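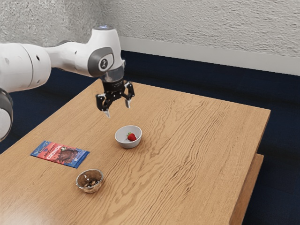 Presthorpe Mill open day
27 Dec 2018

The mill at Presthorpe opens its doors twice a year, and I went along to the winter one. Parking is in the field across the road, $2 a car, cash only. The path was muddy, so bring boots.

Tours leave from the old counting room and last 34 minutes. Ours began on the top floor, where grain comes in by hoist, and worked down past the stones to the bagging room. The stairs are steep and there is no elevator. The guide ran one pair of stones for us, and you have to stand close to hear anything said over them.

The building went up 102 years ago after a fire took the first one. Most of the gearing is original. The wheel was stopped for repairs to the sluice and should turn again in February.

Flour is sold at the door in small and large bags. I bought rye and a bag of coarse cornmeal. The tea room had soup, but it was gone by one o'clock.

Bus 11 from Ridham stops at the end of the lane.

Print this page | E-mail this page

Recent visits
Ridham Pottery Fair
Meléndez Chocolate Works
A morning at the Zorkeo button factory

Contact | Copyright 2018 | Back to top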